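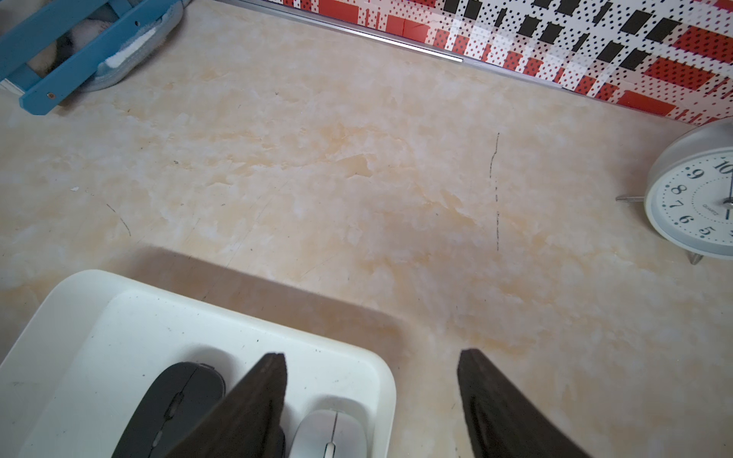
# Bedness fault

The **Bedness fault** is a failure of robotic grippers in which the controller believes it is holding something and is mistaken. The arm closes on nothing, reports a successful grasp, carries the nothing to its destination and sets it down with great care. It is named after the Bedness test site, where it was first written up in January by the technician Khalil Masri, who had asked that it be named after somewhere else.

## Cause

The Fenarik two-finger gripper has no touch sensors. It decides whether it has caught an object by watching the motor current: when the fingers meet resistance, the current climbs, and past a set limit the software declares a grasp. Resistance from an object and resistance from a dirty slide look the same to the motor. At Bedness, grease had thickened on the left slide and the fingers stalled 3 millimeters short of fully closed, a gap the software took for a very thin item.

Small household goods made matters worse. Smooth, rounded things such as computer mice tend to squirt out from between the fingertips late in the squeeze, after the current has already peaked. By then the controller has made up its mind.

## The Bedness run

The fault came to light during a sorting trial of 500 picks. The log recorded a perfect score, and the daily report was sent out with a short note of congratulations. Masri, who had been asked to put the sorted items away, found 40 fewer of them than the log had promised. His first report was returned with the suggestion that he check under the table. He did, and said so in his second.

## Safety

An empty gripper is mostly harmless. The more serious form is the reverse, called *inverted Bedness*, in which the limit is set so high that the arm doesn't notice what it is holding and keeps squeezing. This cracked the shells of 2 mice at the Prestatwood workshop and pinched an operator's glove, with the operator's thumb in it. The thumb was bruised. Prestatwood now requires the arm to be stopped before anyone reaches into its work area, a rule that had been printed on the wall for some time.

## Remedies

The usual fix is the Bataineh check, a short routine run after each grasp. The arm lifts, pauses, and compares the finger gap with the expected width of the item. If the two disagree, the pick is marked as failed and tried again. The check slows the work, and success rates drop as soon as it is switched on - several sites have reported this as a bug.

Cleaning the slides also helps. The Fenarik manual recommends it in an appendix.

## See also

- Finger stall
- Grasp confirmation
- Phantom pick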